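Pour-Over Coffee Station: Frequently Asked Questions

Stumau Residence Hall, Resident Services

The following answers apply to the shared pour-over coffee station on the ground floor. They are reviewed each May. Residents with a question that does not appear on this page may write to Resident Services.

Who may use the station?

All current residents of Stumau and their registered guests may use the station. Guests must be accompanied by a resident for the whole of their visit to the ground floor. Staff of the residence may use the station during their breaks on the same terms as residents.

When is it open?

The station is open from 6 a.m. until 10 p.m. Water may not be boiled there outside these hours. Residents who wish to make coffee later in the evening may use the kitchen on their own floor, provided that they bring their own equipment.

Is there a charge?

No. Filters and the use of the equipment are covered by the annual residence fee. Ground coffee is not supplied. Residents are asked to bring their own, ground to a medium setting, in a closed container marked with their name and room number.

What equipment is provided?

The residence provides glass drippers, paper filters, cups and mugs, a carafe for serving, and coasters. The table is covered with a leaf-patterned cloth, and baskets are fixed at the back and side for small items. Equipment should remain on the table at all times. A kettle is issued at the front desk upon presentation of a room key and must be returned within 2 hours. 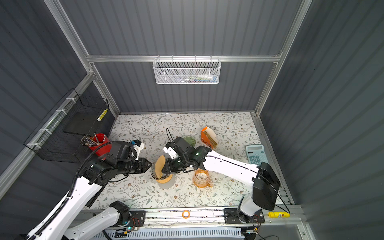
Items brought down from individual rooms are the responsibility of their owners. Anything left behind is moved to the front desk and held there for 24 hours, after which it may be given away. Food left at the station is discarded the same evening.

Which filters should I use?

Please use the unbleached paper cone filters supplied. Flat-bottomed filters do not seat properly in a cone dripper and may allow grounds to pass into the cup. Metal filters can scratch the glass and are not permitted with residence equipment.

The current supply was ordered through Meseo and consists of 2,000 filters. It is intended to last the full academic year. Residents are asked to take one filter per brew and to leave the remainder in the box, where they keep their shape and stay dry.

How is the filter prepared?

Fold the filter along its seam and press the fold flat with the fingers. Open the paper into a cone and lower it into the dripper with the point facing down. Pour a small amount of hot water over the paper so that it clings to the wall of the glass, then empty this water before adding coffee.

The dripper should be placed on the cup or carafe before the filter goes in. It is considerably more difficult to keep the paper straight when the dripper is being held in the hand. 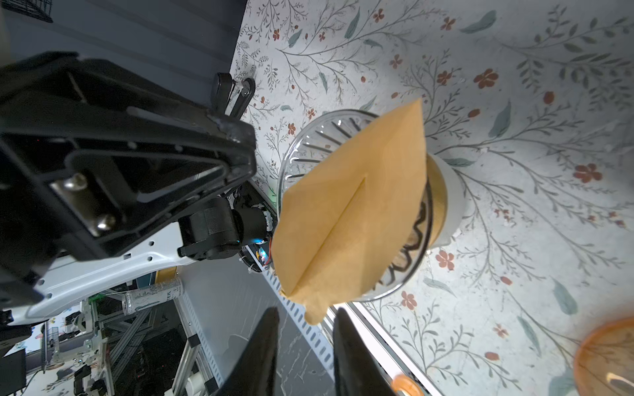

Tan paper filter above a clear glass dripper, on a white cup.

How much coffee should I use?

This is a matter of personal preference. As a starting point, the residence suggests 2 level scoops for a single mug. Those brewing into the carafe should increase the amount in proportion and pour more slowly - the glass dripper should never be filled to the rim.

May I brew directly into a mug?

Yes, provided that the dripper sits level and its base rests fully on the rim. Narrow travel cups are not suitable. If the dripper rocks when touched lightly, please choose a different cup before pouring.

Why are there coasters on the table?

Hot glass and hot mugs can mark the cloth and the surface beneath it. Any vessel that holds hot liquid should be set on a coaster. Coasters should be wiped with a damp cloth after use. They should not be soaked or placed in the dishwasher, as the wood will swell and split.

How should the drippers be cleaned?

Lift out the used filter by its upper edge and place it in the compost container by the door. Rinse the dripper in warm water as soon as it has cooled. Coffee that dries on the inner wall leaves brown lines that are harder to remove later. If marks remain, use the soft brush and a small quantity of Dunico dish soap. Scouring pads must not be used on any of the glassware.

Do not place a hot dripper under cold water. Sudden changes in temperature can crack the glass, and the crack is not always visible at first.

Where do things go when I have finished?

Cleaned equipment is to be returned to the table, away from the edge. Drippers should be left upright where possible. Filters belong in their box, and pens used for labeling containers belong in the pen cup. Please leave the middle of the cloth reasonably clear for the next person.

What if something is broken or missing?

Report it to the front desk as soon as possible. Residents are not charged for accidental breakage that is reported on the same day. Broken glass should be left in place until a member of staff arrives with gloves and a brush, and other residents should be kept away from the table in the meantime. Replacement glassware comes from Karabulut, and delivery can be slow during the summer.

May the station be reserved?

Residents may reserve it for floor meetings and study groups by signing the sheet at the front desk. A reservation does not close the station to others, although it does give the group first use of the carafe.

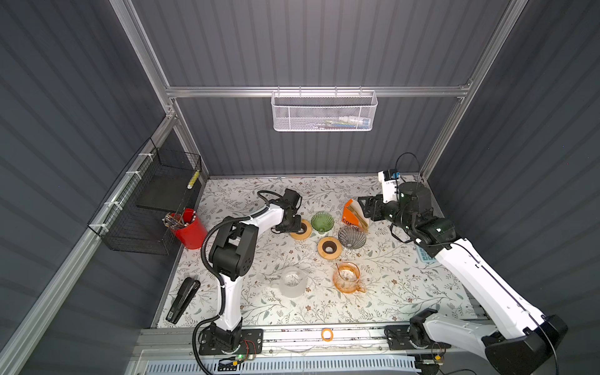

Zübeyde Bozkurt asks whether the carafe could be left out on weekday mornings even when a group has signed for it, as those who leave early for class often find it already taken. She adds that a second one would settle the matter for her floor.

Resident Services has noted this request. Until further notice, groups that reserve the carafe for a morning meeting are asked to collect it no earlier than 9 a.m. and to return it clean when the meeting ends. The purchase of a second carafe will be considered with the next equipment order.

Whom should I contact?

Questions about supplies should be addressed to Doğukan Ateş at Resident Services. All other questions may be directed to the front desk, in person or by telephone, during the hours in which the station is open.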